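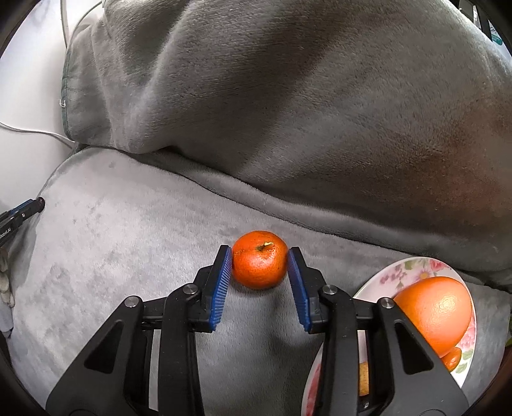
Mandarine auf Stoff

Angst vor Klassenarbeiten bei Zehnjähriger: Verhaltenstherapie oder erst mal abwarten?

Wolfram Frerichs
13. Mai 2021

Hallo, meine Tochter ist zehn und hat seit März vor jeder Klassenarbeit Bauchweh und schläft schlecht. Der Kinderarzt hat nichts Körperliches gefunden. Er hat uns eine Liste mit Praxen gegeben, die nächste mit freiem Platz ist in Rendville, 80 km entfernt. Die Wartezeit dort kenne ich noch nicht. Jetzt hat die Schule ein Gruppentraining angeboten, acht Termine, 200 Euro. Reicht so etwas oder verlieren wir damit nur Zeit? Sie geht sonst gern zur Schule und hat Freundinnen.

Dreßler

Das eine schließt das andere nicht aus. Lasst euch auf jeden Fall einen Termin für eine psychotherapeutische Sprechstunde geben, die gibt es auch ohne Therapieplatz. Dort wird geklärt, ob es eine behandlungsbedürftige Angststörung ist oder eine normale Prüfungsangst. Wichtig ist vor allem, ob sie anfängt, Dinge zu vermeiden — also an Arbeitstagen zu Hause bleibt. Bei unserem Sohn haben wir das zu lange erlaubt und danach wurde jeder Montag schwierig. Fragt beim Gruppentraining nach, wer es leitet und welche Ausbildung die Person hat. Schreibt außerdem zwei, drei Wochen mit, wann das Bauchweh kommt und wie lange es bleibt. Das wollte man bei uns im Erstgespräch wissen.

Gonetti

Hatte meine auch, ging nach dem Lehrerwechsel weg. Würde erst mal mit der Klassenlehrerin reden. 200 Euro finde ich viel.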